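How a Robot Learns to Pick Up a Cup

Part of the Purnex pages for young readers

A robot has a body and it has software. The body is made of metal, plastic, motors and wires. The software is the set of instructions that tells the motors what to do. You can touch the body, but you can't touch the software, and most of the hard work goes into the software.

Think about picking up a cup. You have done it so often that you don't notice how you do it. You look at the cup, move your hand towards it, open your fingers, close them and lift. If the cup is heavier than you thought, you squeeze a bit more. If it starts to tip, you straighten it.

A robot has to be given all of that. In the early days, programmers wrote down every movement. Move the arm forward 14 centimetres. Go down 5 centimetres. Close the gripper. Stop. This works well in a factory, where the same part is in the same spot every time. It works badly in a kitchen. Push the cup a little to one side and the robot closes its gripper on air.

So programmers tried another way. They let the software learn from people. At our workshop in Skulusby, a person holds a pair of grippers and does the job by hand. A gripper is the part of a robot that does the work of fingers. The software keeps a record of the movements and goes over them later.

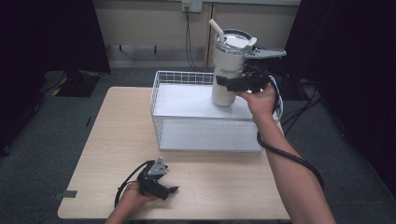

Why does the software need to be shown the same job more than once?
Because each try is a little different, and the differences are what it learns from. If it saw a cup lifted once, it would know only one way to lift one cup from one spot. After 80 tries, with the cup moved about in between, it can begin to tell what matters (where the cup is) from what doesn't matter (a shadow on the table).

The recording is made of two sorts of information. One sort is pictures. The other sort is numbers that say where the gripper was, which way it was tilted and how far open it was. The two have to match in time. If the numbers ran late, the software would learn to close the gripper after the hand had already moved on.

At the workshop we use a program called Murín to line them up. It puts a time on every picture and a time on every set of numbers, then pairs each picture with the numbers nearest to it. It also looks for gaps. If pictures are missing for too long, Murín marks the recording, and a person decides whether to keep it.

Next comes the learning. The program that does this is called Patus. Patus looks at a picture from a recording and makes a guess: which way did the gripper move next? Then it checks its guess against what the person really did. At first the guesses are very poor. After each one, Patus changes some numbers inside itself by a tiny amount, so that the next guess might be slightly better. It does this again and again, often all night.

These numbers inside Patus are called weights. They don't weigh anything. They are more like the knobs on a radio, and there are a great many of them. No single knob means "cup" or "table". It is all of them together that turn a picture into a movement.

Seeing is harder for a computer than it sounds. To you, a table is a table. To the software, a picture is a long list of numbers, and each number says how bright or what colour one small dot is. A dark line might be the edge of a table, a pattern in the surface or a shadow. The software has to work out which dots belong together.
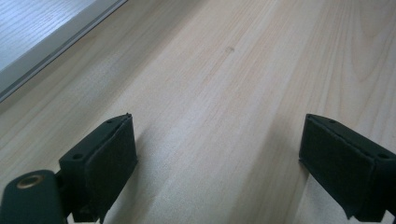 It also has to work out how far away things are. You have two eyes, set a little apart, and your brain compares what each of them sees. Some robots have two cameras and do the same sum. Others have one camera and use the way things change as it moves. Near things seem to slide past quickly, and far things seem to move slowly. You can see this from the window of a train.

Once the software knows where something is, it has to plan. A planner is the part that picks a path for the arm. The shortest path is a straight line, but a straight line might go through a box or knock over a glass. The planner tries out many paths inside the computer, throws away the ones that hit something, and picks a smooth one from those that are left.

Last of all comes control. The controller is the part that makes the motors follow the plan. It checks where the arm is, compares that with where the arm should be, and makes a small correction. Then it checks again. All of this happens many times a second. You do something similar when you ride a bicycle and keep nudging the handlebars to stay upright.

Things to try at home

Ask a friend to close their eyes and pick up a plastic cup using only your spoken instructions. You may say things like "left", "down" and "close your hand". Count how many instructions it takes. Then move the cup 10 centimetres and use exactly the same list again.

Words to know

Gripper: the part of a robot that holds things.
Weights: the numbers inside a learning program that change as it learns.
Planner: software that chooses a path.
Controller: software that keeps the motors on that path.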